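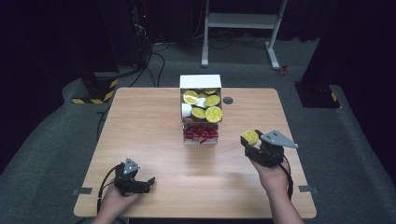
Why does a pay raise sometimes leave people with less to spend?
Because what matters is how much your money buys, and prices may have gone up faster than your pay did.

Chapter 7
What Your Money Is Worth

My first real job was behind the counter at Powell, a hardware store in the small town of Irnora. After my first year the owner, Rosario Greco, called me into the back office and told me I was getting a raise. I was thrilled! I walked home doing sums in my head (new shoes, a better radio, maybe a weekend at the lake) and then I opened a letter from my landlord. The rent was going up too. So was the bus fare, as I found out the next morning. By the end of February I had more dollars coming in than ever before and I was eating a lot more rice.

I didn't have a word for what had happened to me. You're about to get two. The number printed on my paycheck was my nominal wage, which just means the wage counted in dollars. What those dollars could buy was my real wage. The first went up and the second went down, and it took me an embarrassingly long time to see how both could be true at once.

Let's put some figures on it. Say you earn $248 a week, and a bag of groceries at your local store costs $8. Your whole wage would buy 31 bags. Now your boss raises your pay to $270, and over the same stretch the store raises the price of a bag to $10. Your wage now buys 27 bags. You got a raise of $22 and lost four bags of groceries.

Of course no one spends a whole paycheck on groceries, and this is where things get messy. Some prices climb, some sit still for years, and a few fall - think of televisions. My neighbor Gisela Thiele owns her house outright and barely notices when rents rise, but she drives to Plulmont every day and can tell you the price of gas to the penny. If you asked the two of us how fast prices were rising, we'd give you different answers, and neither of us would be wrong.

Economists deal with this by pricing a basket, a fixed list of things that a typical household buys, and checking what the same list costs later on. We'll build one of our own in Section 7.2, using prices from the made-to-measure town of Plunico, where everybody shops at the same store and life is a good deal simpler than it is for Gisela and me.

Before you go on, find an old receipt - the older the better - and keep it next to you as you read. You'll need it for the first exercise.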